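3.2 Surface contrast and search time

The second study looked at how long people take to find small personal items on furniture surfaces of different colors. Earlier work in our group used printed cards, and participants complained that the cards did not look like anything they would meet at home. For this round we moved to rendered rooms. The item sets were drawn up in July and kept the same for all sessions.

A total of 138 adults took part, all recruited through the Jotbridge mailing list. Each person completed 20 practice trials and then the main block. Trials were dropped if the participant pressed the key before the view had loaded or gave no answer at all. This removed 872 trials, most of them from two sessions in which the display was running slowly. We reran neither session. Screen brightness was set by hand at the start of each visit using the Kadrić procedure, as in Section 2.
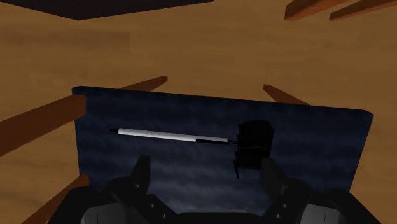 Figure 4. Dark navy panel, like a table or seat top, on a tan-brown floor, with a pen and a compact black object.

Search time depended more on the match between item and surface than on the size of the item. Light items on light tops were slow to find, and dark items on dark tops were slower still. The effect held when floor color was added to the model, although a floor much lighter than the top (Clarkero set, Table 3) seemed to draw the first glance away from the table. Items with mixed coloring were the hardest to place in our scheme. The pen in Figure 4 is white and black, so only part of it stands out against the navy, while the black object beside it has little contrast with the darker areas of the top. We coded such pens as "mixed" and analyzed them apart from the plain ones.

Mean search time for plain light items on dark tops was 534 ms. Age had a small effect in the same direction as in the card study. We found no effect of handedness.

One limit should be noted. The Trerkine surface set has no patterned tops – only plain and lightly streaked ones – and the results may not carry over to strongly grained wood or printed cloth. Section 3.3 takes up the question of clutter.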